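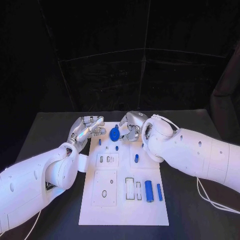 Friday, October 16, 2020
Bench notes, Vament small parts kit

Long day at the dark grey table, and a good one on the whole, so I am writing it up properly while the tea is still warm. Märta asked me to put down what we decided about the mat and the parts, because last time we "all agreed" on something it lived in three heads in three different versions.

First, the mat. We are staying with the white one. I know I argued for the green cutting mat back in the spring (and I still think it is kinder on the eyes under the strip lights), but the blue parts stand out so well on white that I have given in. The white parts are the trouble, of course. They vanish the moment you look away, and I spent a good while this morning hunting for a spacer that was lying directly under my nose. Märta suggested pencilling a fine line round the places where the white ones belong, and I have tried it on one corner. It helps more than I expected. If it rubs off by next week I shall go over it with the grey marker.

Second, the outlines. The cutout shapes are meant to tell you at a glance what is missing, the way a good tool wall does, and for the most part they manage it. My own feeling is that a few of them are too alike. I put the same piece down in the wrong place twice running and only noticed when the next one wouldn't sit. Ingegerd drew the first set and says she will happily redraw them with a little more character. I told her there is no hurry, and then asked her twice whether she had started, so I owe her an apology and probably a bun.

The pulley. I am very fond of the pulley. It is the one piece everybody reaches for first, being blue and toothed and a nice size in the hand, and that's why I want it to stay in the middle of the mat and not be tidied off to the side with the cylinders. Everything else in the kit makes more sense once you have the pulley to look at. The Brodberg drawing has it in a corner. I have crossed that out on our copy and initialled it, and I'll write to them on Monday so that they don't think we have simply misread it.

The teeth have a bit of flash on them, mostly on the lower edge. I cleaned one up with the small half-round file, six or seven light strokes for each tooth, and it ran against the belt much more sweetly afterwards. Please don't use the big file! It takes off far too much and leaves a flat you can feel with a fingernail. The half-round lives in the second drawer, in the tin with the Eklund label, and I would love it to go on living there.

The cylinders. Two lengths again in the new bag, although the order only asked for one. The difference is small enough that you don't see it with the things lying down, but stand them on end next to each other and it is plain. I sorted what I could before lunch. Stock after sorting, for the book:

Short cylinders, good: 1,132
Long cylinders, to go back: 87
Pulleys, cleaned and ready: 60

The returns are boxed on the shelf by the door with a note on top. Would whoever is in first on Monday please ring Tekside before anybody posts them, as they moved their goods entrance in the summer and the last parcel went on a little holiday of its own.

Odds and ends, in no particular order. The lid of the spacer box has cracked again along the same side, and I have taped it, badly. We are low on the small labels. The table has a very slight rock to it at the window end, enough to set a cylinder rolling if it is lying the wrong way, and I have folded a bit of card under the foot for now — a proper pad would be better, and there may be one in the cupboard with the old castors. I looked and didn't find it, but I was looking with one hand and holding a torch with the other.

Märta thinks we should write out a laying-out order for the mat, so that the kit is set down the same way whoever does it. I think so too, though I would keep it loose. Pulley first, in the middle, then the cutout pieces on their outlines, then the cylinders wherever there is room. She would like the cylinders in rows. We had a friendly disagreement over this which lasted most of a packet of biscuits, and have left it that she will try rows on Tuesday and I will hold my tongue.

For next time: redrawn outlines from Ingegerd, grey marker, table foot, letter to Brodberg about the pulley. And someone please bring back the good tweezers.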